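Junk Drawer Tips I Picked Up at a Robot Open Day

Rindard opened its workshop to the public one evening in July, and I went for the free coffee and came home with opinions about my kitchen drawers. 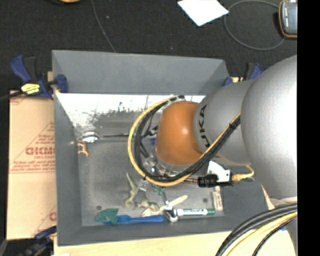 1. Dump it all in one bin first

The demonstration was bin picking. A big KUKA arm reaches into a gray bin of mixed stuff — a spoon or ladle, a marker, toy animals, something wrench-like — and takes items out one at a time. I have a drawer at home with the same contents, minus the budget.

Charito Lumanlan ran the demo and answered questions for two hours without sitting down. Her first piece of advice was to stop sorting inside the drawer. Tip it into a plain bin with smooth sides and work from there. A dishpan will do. So will the bottom of a roasting pan, if you wash it afterward. I shouldn't have to say that but my brother reads this page.

2. Clamp the thing down

The bin at Rindard is held with clamps. Mine slid off the counter on the first try and took a jar of bay leaves along. Two cheap bar clamps from the garage fixed it. If your counter has a rounded edge, put a folded dish towel under the jaw. No clamps? A damp cloth under the bin works nearly as well, though not on tile.

3. Take what's on top

I always go straight for the thing I want, which lives at the bottom, under the whisk. The arm is set up to prefer whatever has nothing lying across it. Try this with a tangled utensil drawer and you'll be done in 8 minutes. I timed it. My old method ran longer and involved language.

4. Long handles go in last, all facing the same way

Ladles, wooden spoons and wrenches cause most of the trouble, for the machine and for me. Lay them flat along one side with the handles pointing at you. Standing them in a crock is fine too, provided you own one crock and not 4.

5. Watch out for shine

Someone asked which objects are hardest. Polished metal, Charito said, and the glare off the bin itself. I can report that the same goes for a person hunting a paring knife under a bright bulb, with worse results. Line the drawer with something dull. Brown paper costs next to nothing, and when it gets greasy you throw it out.

6. Tie your cables to something that moves with them

Robot arms carry their cables along with them, in a loop with enough slack for the wrist to turn. I went home and did this to the hand mixer and the shop vac. One cable tie near the plug end, one loose loop, and leave enough slack that it never pulls tight. Don't cinch the tie down hard on the cord. Snip the tail flush or it will find your knuckles.

7. Give the odd items their own box

There's a handout from the evening, titled "Javano," for reasons the handout keeps to itself. It says the team has 588 objects in its collection and hopes to reach 700. I have fewer, but a good share of mine are also small plastic animals. They now live in a shoebox on the laundry shelf, along with the dried-up markers I'm not ready to discuss.

8. Parking

Use the lot behind the Gruber building and bring quarters. The coffee ran out early.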